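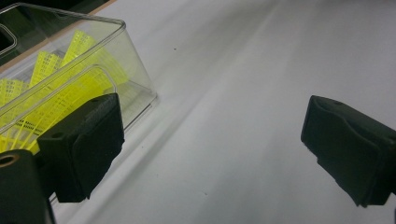 Yellow nylon shuttlecocks in a clear storage box, Skitatura equipment store.

Skitatura Community Badminton
Progress report to the Diekmann Fund
Reporting date: 10/8/23
Grant purpose: equipment and storage for open badminton sessions

1. Purpose of this report

This report covers the first reporting period of the grant. It sets out what has been purchased, how the equipment is stored and issued, the attendance recorded so far, and the matters still outstanding. A statement of spending has been sent separately with copies of all receipts.

2. Equipment purchased

The application proposed the replacement of worn rackets and a change from feather to nylon shuttlecocks for all open sessions. Both purchases have been completed. A total of 30 rackets was ordered from Tradard, in adult and junior sizes, and delivered in one shipment. Two rackets had damaged grips on arrival and were exchanged by the supplier without charge.

Nylon shuttlecocks in fluorescent yellow were chosen for the open sessions. The Skitatura hall has pale walls and older lighting, and players had reported difficulty following a white shuttlecock against them. Comments on the new color have been favorable, particularly from older players and from parents of younger children. Feather shuttlecocks remain available to the evening league, which buys its own supply and is outside the scope of the grant.

3. Storage and issue

Before the grant, shuttlecocks were kept in the cardboard tubes in which they were sold and, once opened, in a canvas bag with the nets. Skirts were often bent out of shape before a shuttlecock had seen much play. Opened shuttlecocks are now kept in clear plastic boxes on the shelf beside the hall entrance. Session leaders can check the contents without unpacking them, and the nets have been moved to a separate cupboard.

The following procedure was introduced with the new boxes:

Each court is issued one box at the start of a session.
Shuttlecocks are returned to the box at the end of play and checked for split skirts and loose corks.
Damaged shuttlecocks are set aside for the beginners' drills.
The session leader signs the issue sheet and notes any shortage.

Compliance with the issue sheet was uneven at first, and several early entries are incomplete. The sheet has been shortened to a single page and is now kept with the boxes. Entries since that change have been full and legible.

4. Attendance

The register shows 54 individual participants over the period, including juniors. Attendance was lowest during the school vacation and recovered once classes resumed. Three of the four courts are now in regular use at the main session. The fourth is held for beginners and is not always filled. We would like to see stronger attendance there before the next report, and notices have been sent to the two nearest schools.

5. Variations from the approved plan

One variation should be noted. The application included a wheeled cart for moving equipment between the store and the courts. The Urix model named in the quotation proved too wide for the storeroom door. The order was not placed, and the amount set aside for it has not been spent. We request permission to apply this sum to replacement nets, two of which have been repaired several times and no longer hold an even height at the center.

6. Work remaining

The shelf labels have still to be printed, and the boxes will be numbered to match the courts. A full check of rackets and shuttlecocks against the purchase records is planned for November, when the hall closes for floor maintenance. The results will be forwarded to the Fund along with the revised equipment list. Subject to approval of the variation described in section 5, the new nets will be ordered in the same month.

Submitted on behalf of Skitatura Community Badminton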